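4. Fasteners and the Decision to Repair at Home

4.1 Background to this section

The earlier sections dealt with cost and with the supply of spare parts. This section looks at a smaller matter that came up in nearly all of the interviews: the screws that hold household goods together, and what people do when they meet them. By "fastener" we mean screws, bolts and clips that a person has to undo to get inside an item. Glued seams are treated in Section 5.

The data come from two sources. The first is the household survey described in Section 2, which reached around 200 homes in Sovville and Natska. The second is a set of 15 interviews with people who had tried to fix something in the past year. The interviews were held in the person's own kitchen or workroom, mostly in the early evening. Parveen Lodhi and Kamran Talpur carried them out. Laiba Rana coded the notes, and Ditte Brøndum coded them again without seeing the first set of codes. Where the two disagreed, the passage was read aloud to the whole group and settled there. Most of these cases had to do with whether a person had "given up" on a job or only put it off.

We asked people to name the last item they had opened or tried to open. Answers ranged from hair dryers and kettles to sewing machines, a garage door opener, a baby monitor and a number of lamps. Toys with battery covers were named often enough that we gave them their own code. Cars and bicycles were left out, as people who work on them tend to own a different set of tools and talk about the work in a different way.

4.2 Looking before opening

Most people we talked to did not start with a tool. They started by turning the item over and looking for screws. If they saw screws, they took this as a sign that the item was meant to be opened. If they saw none, many stopped there. One man in Natska had owned a fan heater for years before he found that its screws were under the rubber feet. He had already bought a second heater by then, and the first one was in the shed.

The look of the screw mattered too. A plain slotted or cross-shaped head was seen as friendly. Star-shaped heads divided people. Those who had the right bit at home gave them no thought, and those who did not often read the star shape as a warning. A woman in Sovville said she took it to mean "leave this alone." Asked who she thought was giving the warning, she said the company, and then said she had no idea if that was so.

Placement is a separate question from shape. A screw at the bottom of a deep hole is out of reach for a short driver, and people tended to find this out after they had undone the easy ones. By that point the item was half open. Several described a stretch of days in which it sat on a counter in that state. In the coding we called this "parked." A parked item is neither broken goods nor a repair in progress, and it tends to move around the house as the space is needed for other things. Figure 2 gives a view of round screw heads and recessed holes on black parts with rounded edges.

Figure 2. Screw heads and holes on matte black parts, with wood behind. Computer rendering.

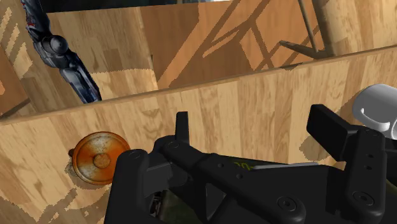
Why do people stop a repair after the first few screws are out?

The most common cause in our interviews was a missing tool. The person had a driver that fit the outer screws and nothing that fit the ones further in. Fear of losing track of the parts came next, and it was named more by people who share a small kitchen with others.

The missing tool was seldom costly. Afridi, the hardware store closest to most of the Natska homes, sells long drivers and small bit sets near the register. People knew this. What held them back was that they did not know which bit to ask for, and they did not want to carry the item into the store. Hammad Kakakhel spent several afternoons at the store in June and wrote down the ways customers described what they needed. A few brought a screw in a pocket or taped to a card, and these visits were short. Others drew the shape on the back of a receipt. The rest described it in words, and the words were often those of another shape: "the square one" was used for square and six-sided heads alike, and "the little star" covered a range of sizes that do not fit one another.

Staff had their own way of dealing with this. They would ask what the item was before they asked about the screw. A clerk who had been there a long time said she could guess right from the item alone most of the time, and that razors and hard drives were the easiest. We did not test her claim.

4.3 Keeping track of small parts

Once an item is open, the screws have to go somewhere. We asked each person to show us how they would set out the parts from a job. Saucers and jar lids were common. Egg cartons were used by those who had done this kind of work before, with the first screws out going in the first cup and so on down the row. One retired machinist pushed each screw into a sheet of cardboard on which he had drawn the outline of the item, so that every screw stood in its own place. He had kept some of these sheets and used them again when the same item came back to the bench.

Mixed screw lengths caused the most trouble here. People noticed differences in color or head shape right away and set those screws apart. Length was missed. Four people told us about a case in which a long screw had gone into a short hole. In some of these the damage was only to the outside of the shell, where a small bump or a white mark appeared. In a case involving a radio, the screw touched a board inside and the radio was thrown out. Its owner brought it up more than once in the interview and had clearly told the story before.

Leftover screws were spoken of with some humor, though the feelings behind them varied. For some people a leftover screw at the end of a job meant that the job had to be done over. Others dropped it in a drawer. In the survey, homes with a drawer or jar for spare screws were also the homes more likely to report a finished repair. We would not make much of this link. People who fix things gather screws as they go, and the jar may simply be a record of past work.

4.4 Worn and stripped heads

A stripped head ended more jobs than any other single event in the survey answers. The usual account is that a driver one size too small was used with force. The person felt it slip, pushed harder and felt it slip again. After that the head no longer held any driver. Very few people stopped at the first slip to look for a better fit.

We asked what they had tried next. A rubber band laid between the driver and the head was mentioned a good deal, and most who mentioned it had seen it in a video. Reports on how well it worked were mixed. Some cut a new slot with a small saw. Drilling was rare, and it was done only by people who already owned a drill for other reasons. Skindden, the repair shop in Sovville, takes in items with stripped screws for a flat fee, but few in our sample knew about this. The shop's owner told us that such items come in late, after many attempts, and that he would have an easier time with them if they came in sooner.

There was some shame around stripped screws that we did not find with other kinds of failure. People who spoke freely about a blown fuse or a cracked cover lowered their voices about a ruined screw head. Lodhi noted this in her first interviews, and we added a prompt about it for the later ones. The reason most often given was that a stripped screw is plainly the work of the person holding the driver. A dead motor can be put down to age.

4.5 Limits of these findings

Both towns have a hardware store within a short drive, and results may differ where tools have to be ordered. The interviews were with people who had tried a repair, so they say little about those who never pick up a driver at all. Some of the stories were also several months old when we heard them. The order of events in these is less certain than the outcome, and in the coding we gave weight to the outcome where the two did not seem to fit together.

We did not record the make of each item. A few people offered it anyway, usually when they were annoyed, and these remarks were left out of the counts. Section 5 turns to goods that have no fasteners on the outside and to the tools people use to pry them open.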